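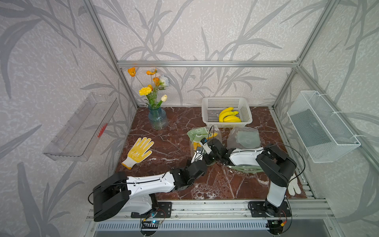 Nundano adds leaf-print wallpaper and marble tabletops to its display bays

Nundano has fitted its display bays with new finishes for the summer. The walls carry a pale gray paper printed with large leaf and grass shapes in a darker gray. The tabletop is reddish-brown marble with white and pale veining. Artificial flowers in a clear blue-tinted vase stand at the back left – orange poppy types, with a ruffled yellow carnation.

Amândio Carrilho, who drew up the scheme, specified 40 rolls of paper from Flurkora. Work on the remaining 2 bays starts in June. The showroom stays open until then.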